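« La première fois, tout le monde serre trop fort »

Publié le 25 août 2019

Chez Doucet, on apprend aux robots à ranger une cuisine, et on leur montre les gestes un par un. La responsable des démonstrations nous reçoit casque de réalité virtuelle autour du cou, gants de capture encore aux mains. Elle sort d'une séance et elle a visiblement envie d'en raconter chaque minute.

« Au début, on prenait le bras du robot et on le guidait, comme on tient la main d'un enfant qui écrit, explique-t-elle. Pour ouvrir un tiroir, c'est formidable ! Avec une main à plusieurs doigts, ça devient vite acrobatique. » L'équipe est donc passée à la commande à distance : l'opérateur bouge, la main du robot suit, et le logiciel Tuketti enregistre tout, d'abord en simulation.

Le projet en cours, baptisé Pronico, porte sur la saisie d'objets couchés. Une bouteille debout, dit-elle, on l'attrape par habitude. Couchée, il faut choisir où placer le pouce. 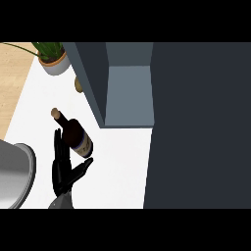
« Moi, j'ai mis longtemps à comprendre que je regardais trop mes doigts. Maintenant je regarde l'objet, et le reste vient — enfin, presque toujours ! » Elle a enregistré 83 démonstrations pour ce seul geste et en a gardé 62. Les autres étaient trop hésitantes, ou trop rapides pour que le modèle en tire quelque chose.

Les débutants, eux, serrent trop fort. Sans retour d'effort dans les gants, on se fie à ses yeux, et il faut trois séances avant de se détendre. « J'adore ce moment. Les épaules descendent, la personne arrête de parler, et les trajectoires deviennent toutes rondes. »

Depuis février, elle garde aussi les rattrapages : une prise mal engagée, corrigée en cours de route. Elle aimerait arriver à 1 000 démonstrations avant de passer au vrai bras. « On a encore les couvercles à faire, et les couvercles, c'est passionnant », dit-elle en remettant son casque.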